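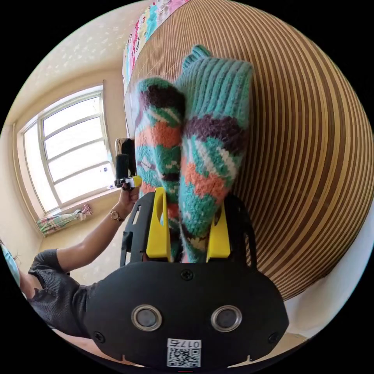
Page last changed: Thursday, September 13, 2018

Surolik Project, Work Package 3: Handling of Soft Household Goods
Interim report to the Drastitz Fund
Submitted by Marlies Nägeli, project lead

1. Scope of this report

The Fund asked for a separate account of the finger failure in June and of the steps taken since. The regular figures on spending and staffing are in the annual report and are not repeated. The work package covers the recording of folding, pairing and sorting tasks with hand-held grippers, and the later transfer of those tasks to the fixed arm in the Pludwood laboratory. Knitted socks remain the main test article. A thick, fuzzy knit is a demanding load for the fingers, and a folded sock gripped low down, with the cuff standing free above the fingertips, is the posture in which most of our difficulties have been found.

2. The fault

During a session in June a finger on one of the hand-held grippers split along its slot while the operator was closing it on a folded sock. The broken part did not leave the gripper, but its edge was sharp, and the operator, Regula Thaler, received a shallow cut to the left thumb when she reached in to free the yarn. The cut was cleaned and covered on site. She did not need further treatment and returned to work the same afternoon.

The session was stopped and all hand-held units were withdrawn. On inspection, Thaddäus Pfister found hairline cracks in 5 further fingers, all starting at the closed end of the slot. None of these had been reported by operators. The cracks were difficult to see under normal room lighting and did not change the feel of the grip until they were well advanced.

A second matter came to light in the same inspection. On two units the position reading had drifted, so that the recorded opening of the fingers was smaller than the true opening. Recordings made with these units would have taught the fixed arm to close too far. In one trial on the arm, before the units were withdrawn, it had pressed hard enough on a sock to trip its force limit. The limit worked as intended and the arm came to rest. At the time the stop was put down to a snagged thread and entered in the log without a follow-up, and this was an error on our part.

3. Cause

The fingers had been made by Kong to our drawing, and the supplier kept to that drawing. The inside corner of the slot was too tight. Bending loads gathered there each time the fingers were pressed together on thick material. Our acceptance test had used thin cotton articles only, and it ended after 30 closings. Heavy knitwear was added to the program later, and the test was not revised when it was added.

The drift in the reading was traced to a loose fixing inside the body of the gripper — a separate fault, with no connection to the cracks.

4. Measures taken

The slot was redrawn with a wider inside corner and all fingers were replaced. The acceptance test now uses heavy knitwear. Fingers are checked under a bright lamp before each session and the result is signed by the operator. The opening is compared with a gauge block at the start and end of the day. Operators open the gripper fully and set it down before touching a caught article. Any stop of the fixed arm is now reviewed by a second person before work goes on.

Ingeborg Ruchti went through the recordings made with the two drifting units and marked 44 of them as unusable. They have been kept apart from the main collection and will not be used for transfer to the arm.

5. Effect on the schedule

Recording was suspended for 3 weeks. The transfer trials, which depend on it, will begin later than planned by the same period. No additional funding is requested. The cost of the new fingers was met from the reserve for small equipment.

6. Open points

The new fingers have shown no cracks so far, but they have not yet been used as long as the old ones had been when the first one failed. We therefore do not regard the matter as closed. Waltraud Brunner is preparing a replacement interval for the fingers, and her proposal will be sent to the Fund with the next report. We have also asked Kong for advice on a tougher material and are waiting for a reply.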